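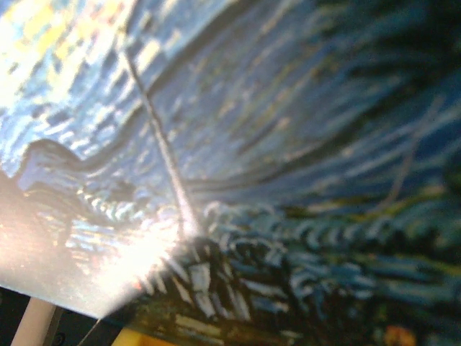 184

CHAPTER 14
Surface, Gloss and Viewing Angle in Color Reproduction

14.1 Introduction

A printed reproduction is judged under conditions that the printer does not control. It may be read at a desk lamp, hung opposite a window, or folded into a bag and looked at on a train. Earlier chapters treated color as a property of ink on paper, measured by an instrument at a fixed angle. The present chapter deals with the surface itself: how it returns light, how that return changes as the sheet is tilted, and how much of the resulting change can be predicted before the job goes to press.

The chapter opens with a glossy reproduction of a painting in the manner of Van Gogh, seen at a steep angle. Work of this type is a demanding subject for the reproduction trade. The painter's strokes carried real relief, and that relief caught light in the studio. A print has to suggest the same relief with flat ink, while its own surface adds reflections that have nothing to do with the original.

Readers should be familiar with the definitions of density and dot gain given in Chapter 2. No mathematics beyond simple ratios is needed until Section 14.5.

14.2 Two kinds of reflection

Light reaching a coated sheet is divided at the surface. One part is returned at once, at an angle equal to the angle at which it arrived. This is specular reflection. It takes the color of the light source and carries almost no information about the ink. The remaining part enters the ink layer, is partly absorbed, is scattered by the paper beneath, and leaves in all directions. This is diffuse reflection, and it is the part that the reader sees as color.

On a matte sheet the surface is rough at a small scale, so the specular part is spread over a wide range of angles. Some of it reaches the eye from nearly every position. It adds a thin veil of white to the image, and dark tones suffer most. On a glossy sheet the specular part stays narrow. From most positions the eye receives very little of it, and blacks and deep blues look full. From the one position where the reflection meets the eye, the same tones may be lost entirely.

The choice between the two is therefore a choice about where the loss is to fall: evenly over all angles, or heavily on a few.

14.3 The effect of tilt

As a sheet is tilted away from the viewer, three changes take place. The image is shortened in one direction. The share of light returned by the surface rises, slowly at first and then sharply as the view becomes nearly level with the sheet. Finally, the printed dots of the halftone appear closer together along the line of sight, which may produce faint patterns in even tints.

Blues call for particular care. A dark blue built from cyan, magenta and black has low diffuse reflection, so a small amount of surface light forms a large part of the total. The tone shifts toward gray. Yellow, which returns much more light, is less affected under the same conditions.

14.4 Case study: the Wesovcombe prints

The printing firm of Leseck was asked by the Wesovcombe gallery to supply a set of painting reproductions on two stocks, one gloss and one matte. The run was 300 sheets of each. Clodagh Kinsella, who prepared the separations, used the same files for both stocks and adjusted only the ink limits.

Proofs were approved in December in a viewing booth, with the light overhead and the sheet laid flat. No fault was recorded. After hanging, the gallery reported that the gloss sheets looked weak in the shadows when approached from the side entrance. Measured density had not changed. The entrance faced a row of tall windows, and visitors met the sheets at a low angle before they reached the front.

Bríd Cullinane's inspection note, dated 04/06/2022, recommended that gloss proofs be checked flat, upright and tilted, under the lighting of the final site where this is known. The procedure in Section 14.6 follows her note with minor changes to the order of steps.

Terms introduced in this chapter: specular reflection, diffuse reflection, veiling light, ink limit, site proof.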